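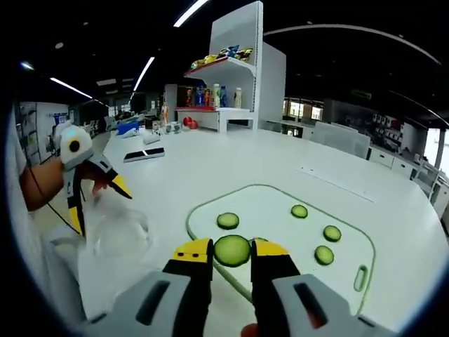

Cucumber slices on the white board, green edge.

Lined drawstring project bag, the quick version

OK so a few of you asked for the bag pattern after I posted my sock progress in August. Typing this up fast while the iron heats. It's a simple bag, one afternoon if you don't stop for much. Fits a sock or a hat plus one big skein and your notions. Not a sweater. Don't try a sweater.

What you need

Outer fabric, one fat quarter
Lining fabric, one fat quarter
Cord, 2 pieces, 30 inches each
Thread that sort of matches
Safety pin, clips or pins, iron
Fusible interfacing if your cotton is thin (mine was, I used the lightweight stuff)

I used the Wevell print in the rust colorway for the outside and plain muslin inside. Light lining is better. You can find a dropped stitch marker in there. Dark lining, forget it.

Cutting

Outer: two rectangles, 10 wide by 13 tall.
Lining: same, two of them.
If your print has a direction, check both are facing up before you cut. I have one upside down fox bag. Still use it.

Fuse the interfacing to the wrong side of the outer pieces now, not later. Press, lift, press. No sliding the iron around.

Sewing

Seam allowance is 3/8 inch the whole way.

1. Outer and lining, right sides together, sew across the top short edge only. Do the other pair the same. Press the seams open. You now have two long pieces.

2. Mark the cord channel. On the outer half, measure 1 inch down from the top seam and make a mark at each side edge, then another mark at 1 3/4 inches. The gap between the marks stays OPEN. Both sides. Chalk is fine.

3. Put the two long pieces right sides together, outer on outer, lining on lining. Match the middle seams first and clip those, then do the rest.

4. Sew all the way round. Stop and backstitch at each channel mark, skip the gap, start again. Leave a 4 inch opening in the bottom of the lining for turning. I forgot the opening the first time and had to rip it. Siv Kristiansen, who taught me this bag, puts two pins crossed where the opening goes, so you hit them and remember.

5. Boxed corners. Pinch each bottom corner so the side seam sits on top of the bottom seam, measure 1 1/2 inches in from the point, draw a line straight across, sew, trim. Do all four, outer and lining. Poke the seams flat with your finger before you sew or it comes out crooked.

6. Turn it right side out thru the hole. Push the corners out with something blunt. Close the hole by hand or just run it on the machine close to the edge, it's the inside.

7. Push the lining down in and press the top edge really well. Then topstitch two lines all around the bag, one at 1 inch from the top and one at 1 3/4. Those are your channel. Stitch length up to 3.5 looks nicer.

Cord

Safety pin on one end of the first cord. In through the left gap, all the way round, back out the same gap. Knot the ends. Second cord goes in the right gap, same deal. Pull both and it closes.

If the cord frays, bit of tape on the end before you thread it. Take the tape off after you knot.

Couple of extras

Bigger size: cut 14 by 17 and use 40 inch cords. You need half yards for that, a fat quarter won't get you there. Box the corners at 2 1/2. Lorne Friesen made that one and it holds a whole shawl.

Yarn snagging on the safety pin inside? Take the safety pin out of the bag. Yes I did this.

Pocket: hem a 5 inch square, sew it on a lining piece on three sides before step 1. Keep it centered and at least 4 inches up from the bottom or the boxed corner eats it.

Wash the fabric first if it's going to be washed ever. Red prints espcially.

Questions in the comments, I'll get to them tonight after dinner. Zipper version is next, once I find my zipper foot.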